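Shared workshop arm, simulation before the real build

plelholm_sib
Hello all. I am Sibel Dönmez, I build the sorting arm in our shared workshop. Before I cut the real table, I test everything in simulation. After 394 trials the arm still stops too high.
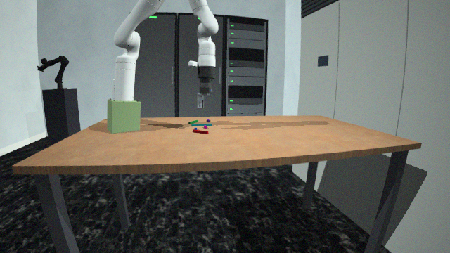

My table model is 920 mm long and I suspect its height is wrong by 2 mm. Should I correct the table or the arm mount?

lulia
Correct the mount. The table is only a shape.

cunov
I don't agree. If the table is wrong, every stick will be wrong too. Measure first.

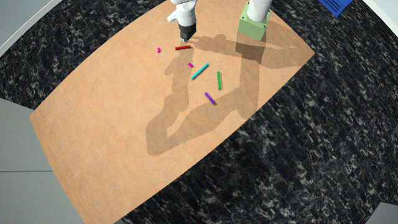
plelholm_sib
Grip force I did not change yet, it stays as Lulia advised. For the height I want to try one piece only. The red stick is under the fingers and lies between the magenta blocks, so I will begin with it.

lulia
Good, but run 500 trials, please. One stick proves little.

cunov
And still measure the table.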